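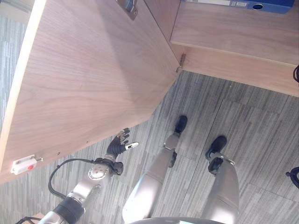
Cabinet door open, recessed pull at the top.

How to keep a basketball scorebook by hand

Quick version, season starts soon and I keep getting the same emails. Written for our league (Ranel rec, 8th grade and up) but most of it works anywhere. Check your own league's rules on fouls and timeouts before you copy mine.

What you need

Scorebook, the spiral kind with one team per page. Two pencils. Eraser. A pen in a second color if you like marking second-half stuff differently – I do, Narendra Katiyar thinks it's fussy, his books are fine too.

No phone apps as the official book. Use one for fun if somebody else is holding it.

Before tipoff

Get there early. Rosters go in first: last name, first initial, jersey number. Numbers in order, low to high, so you can find 4 without hunting when the ref is standing there yelling it at you. Have each coach look at their own page and mark the five starters. Small S next to the name.

Fill in the top. Home, visitor, gym, game time, officials. People skip this and then in July we have a book full of games and no clue which is which.

Check numbers against the actual shirts in warmups. Last season Honditz had a kid listed under one number and wearing another, and sorting it out in the second quarter was miserable.

Marking points

In the player's row, in the box for that quarter:

2 for a two-point basket
3 for a three
Open circle for each free throw awarded, fill it in if it's good

Then right away, the running score. That's the strip of numbers along the bottom. Slash through the new total. Two-pointer at 18, you slash 20. Free throw, slash the next one. Some people write the shooter's jersey number above the slash. Do it if you can keep up, it makes fixing mistakes way easier.

Player row first, running score second. Every time, same order. If you swap back and forth you'll end up doing one and forgetting the other.

Three-pointers: watch the ref's arms. Both up means it counted as a three. Your opinion of where the kid's toes were doesn't go in the book.

Fouls

Ref comes to the table, shows color, number, what the foul was. Look up, nod, say the number back. Then:

Cross off the next P in the player's foul boxes
Cross off the next team foul for that half

Both. The team foul is the one that gets missed. Tell the ref when a team is one short of the bonus and again when they hit it. Say it out loud, don't wait to be asked.

Player on four fouls, tell the coach at the next dead ball. On five, tell the ref immediately, before play restarts. Technicals get a T and go in both places too in our league.

Timeouts

Write the quarter and the clock time in the box. Q3 2:41, like that. When a team's down to none, tell the ref and the ref tells the bench. Not you, you'll just get argued with.

Possession arrow

Team that loses the opening tip gets the arrow. Flip it after the throw-in is done, not when the ref calls the held ball. I keep a little arrow in the margin as well, in pencil, becuase the plastic one on the table gets bumped.

Between quarters

Heavy line after the last running score. Add up the quarter from the player rows and see that it matches the strip. Then compare with the scoreboard. If they dont agree, call the ref over now. Fixing it at the break is easy, fixing it with thirty seconds left and Bai down by one is a whole thing.

When you lose track

You will. Missed a basket because you were writing a foul – put the points on the running score, leave a question mark in the margin, ask whoever's running the clock who scored. Tove Vigfúsdóttir runs the clock for most of the Zasov games and has saved my book plenty of times. Don't stop a live play over it. Next whistle.

Sit next to the clock person, by the way, not across from them.

After the buzzer

Total each player: twos, threes, free throws, points. Player totals have to add up to the final. Circle the final score for both teams. Ref signs, then you don't touch it again. No tidying up.

Take a photo of both pages and send it in the same night. Book goes back in the bag with the pencils.

Practice

Put any recorded game on, score one quarter, no pausing. Second one goes better. If you want blank pages to practice on, ask me at the gym, I've got a stack.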